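School uniform swap is back at Wistano hall

15 Sep 2021

I've been sorting my pile for the uniform swap, and black trousers are what they're shortest of again!
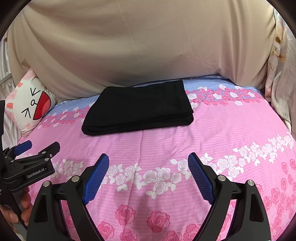 What's on and when

The swap opens at ten on Saturday mornings for the rest of term, in the side room at Wistano hall (use the Brabec Road door, the front one sticks). Last May they got through 330 items in one morning — I queued for ages and still came home with two jumpers and a PE bag.

You don't have to bring anything to take something. Kitumo, the dry cleaner's, is giving 20 free coat hangers to each table, and the bus from Vutar stops right outside.

Bigger sizes go first, so if you've got teenagers, get there early. Please wash things before you drop them off and pin a note on with the size. Shoes are fine this time, but no tights.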